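Steldale Sewing and Mending Room: how we've got on since March

Well, we're past the halfway mark of the grant, so it's time I told you what your money has been doing. I've tried to keep to the headings on your form but I know I wander, so please bear with me (the proper budget sheet is attached separately and is much tidier than I am).

The short version is that the mending room is open, people are coming, and we've spent most of what we said we'd spend on most of what we said we'd spend it on. The longer version starts with the hall, because everything took a bit longer than I'd hoped there. The lease on the side room didn't come through until well after Easter, and then the sockets along the back wall failed their check and had to be redone before we could plug in so much as a kettle. That pushed our opening back by five weeks. I'd put two weeks' slack in the plan and felt very grown-up about it at the time!

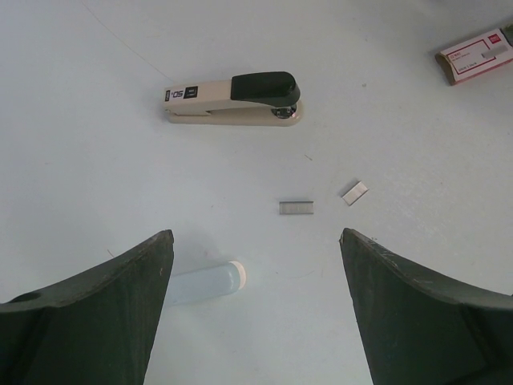 Progress report by Eleri Procházka

Anyway, we opened in the end and it was lovely. We'd had 100 leaflets printed and left them at the library, the surgery and the chip shop on Skirnholm Road, and I'm fairly sure the chip shop did the most good. Trousers were the big thing at first. Hems, zips, more hems. Then word got about that we'd have a go at curtains and I spent most of one month up to my elbows in somebody's lined velvet, which sheds like a cat.

By my sign-in book we've now had 300 visits. That counts people who came back, and plenty did, so please don't read it as 300 different faces. I know your form asks for "unique beneficiaries" and I haven't got a good figure for that yet. I've added a column to the book for first-timers and I'll have something better for you in the final report.

The beginners' course is the part I'm most pleased with. In the bid I said we'd run it in the evenings, but hardly anyone could make it - buses out to the far end of Steldale stop early - so I moved it to ten in the morning and it filled up straight away. The downside is that we're missing people who work days. I'd like to try one late session a month in the autumn and see who turns up. If the room's half empty I'll let it go.

What people learn on it has changed too. I'd planned to start with threading up the machine and straight seams, and then go on to a tote bag, as everybody does. Most of the group didn't want a tote bag. They wanted to sew a button on so it stays on, and to stop throwing out school jumpers with holes in the elbow. So now the first sessions are all hand sewing and we don't touch the machines until the third week. It's slower but far fewer people drop out, and I've stopped having to unpick quite so many things at home in front of the telly.

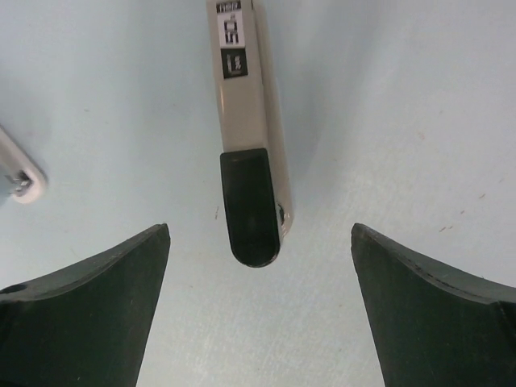 Darning has been the surprise favourite of that lot. We got through our whole stock of wool in the first course and I had to reorder from Gandano twice, which you'll see on the budget sheet as a small overspend under materials. It's more than covered by what we saved on thread, as a curtain shop that was closing down gave us a great big box of it. The colours are mostly beige and a very loud orange. The orange is going down well with the teenagers.

On the machines, we bought the secondhand ones as agreed and had them all serviced. One has given us nothing but grief. It skips stitches on anything stretchy, and a new needle hasn't cured it, nor has a new bobbin case. I've stopped using it for the course and I'd like to ask your permission to move the money left over from the signage line (around £80) and put it towards a replacement. I did tick the box for this on page two of the form but wanted to mention it here in case it got missed.

Signage came in cheap, by the way, as the hall let us use their noticeboard and all we needed was the one banner for outside.

Things I'm still worried about: heating, mainly. The side room was fine through summer but it's on the north side of the building and it's already nippy first thing. The hall charges extra for heating from October and I hadn't allowed enough for it. I think we can manage if we finish half an hour earlier, but I'd be glad of a chat about it. The other one is storage. We've got a cupboard and we've filled it. Fabric donations keep arriving in bin bags and I find it very hard to say no to fabric.

Still to do before the end of the grant: the second beginners' course, the late sessions if you're happy with them, and the swap morning for winter coats. I'm also going to write up the course notes so another group could pick them up and use them. They're in a notebook at the moment in handwriting only I can read, so give me a few weeks on that one.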